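4.2 How Crowds Read a Slow-Burn Feud

We now turn to the part of the study we enjoyed most, the long feuds. A short feud in independent wrestling tends to run over two shows and end with a clean finish. A long one can carry on for most of a season, and it asks a great deal of the people in the seats. They have to remember who walked out on whom, which handshake was refused, and why a tag partner was missing from the ring in December. What surprised us is how well they do it!

Our material comes from the Dornley promotion, which runs monthly cards in a converted market hall and lets fans leave written comments after each show. We read 1,815 of these comments, covering 93 matches. Two of us coded every comment separately for mentions of past events, guesses about future ones, and judgments of character (Vukadinović and Rinaldi did the first pass, and Milošević settled the cases where they differed). The full coding guide follows the one used by Angelovski in his earlier work on serial radio drama, with a few changes for live events.

The clearest case is the feud between the masked wrestler Clilora and her former trainer, who performs as Krasniqi. On paper it is a familiar story. The student wins a match she was supposed to lose, the teacher takes it badly, and the two stop speaking. But the promotion let the quarrel sit in the background for months, with hardly a word on the microphone, and the comments show fans filling that silence with wonderful energy. They argued over a glance during an entrance. They noticed that Krasniqi had stopped taping his left wrist and built a whole theory on it — one that the writers later borrowed, as the booker, Radka Dimitrov, cheerfully told us.

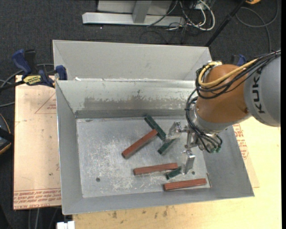
Figure 4.

Comments of this kind do something that ratings can't capture. A fan who writes "she still does the bow he taught her" is treating a small habit as part of the plot, and is also teaching the next reader to look for it. We call this shared noticing. It was far more common in the slow feud than in the short ones, and it grew in the stretches when the two rivals were booked on opposite halves of the card.

Slow stories can also lose people. When Krasniqi's younger brother was written into the feud, many regulars felt that a private matter was being used for cheap heat, and their comments turned sharp for a while. Several asked for the Pimar title to be put on the line so the story would be "about wrestling again." Even here, though, the complaints were detailed and caring. The writers quickly dropped the brother, and the talk went back to the bow, the wrist tape and the question of who would offer a hand first.

We take up the final match, and the very loud response to it, in Section 4.3.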